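In praise of the loud wall

My front room was painted last May in a colour called Vilex Oatmeal. It cost me three tins and most of a bank holiday, and when it was done I stood in the doorway and could not find where the paint stopped and the primer began. My sister asked when I was going to start.

I chose it the way everyone chooses beige. I had a Gotitz colour chart with 814 shades on it, of which I would guess a third were porridge, and I panicked. Oatmeal went with the sofa. Oatmeal would go with any sofa. Should I ever sell the house, Oatmeal would upset no buyer, and I seem to have decorated my home for the comfort of a stranger who may turn up in fifteen years and will certainly repaint.

My grandparents had no such manners. Their hall was brown and gold, with a pheasant every couple of feet, and the bathroom was covered in seahorses right up to and including the ceiling. The dining room had cabbages, or possibly roses. We argued about it over Sunday lunch for most of my childhood, and I can't remember a single conversation anyone has ever had about my walls.

People say a strong pattern is tiring. I've read it in magazines, usually opposite an advert for grey carpet. I lived in a rented flat above a launderette for five years with a Kaewsai print in the bedroom, parrots and bamboo on a mustard ground, and it never tired me in the least. The neighbours did, and the spin cycle. By the second month I only noticed the parrots when I had flu, and then I was glad of the company.

The other complaint is that you'll go off it. Well, yes. You may also go off the sofa, the street and whoever helped you hang the paper, and we don't advise people to avoid those on principle. Going off a wallpaper costs a steamer, a scraper and a bad weekend.

So I have ordered samples from Sikuso. One has figs, one has something the catalogue calls a heron, and one is a red so fierce that I had to put it in a drawer overnight. The heron is winning. My sister prefers the figs, and has been told she may have figs in her own house.
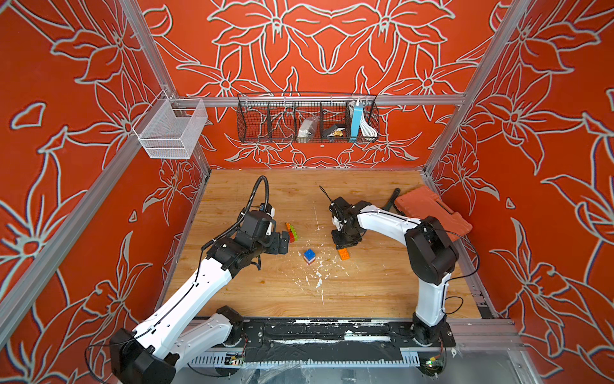
The sofa will have to go, of course. It was only ever bought to match the last curtains.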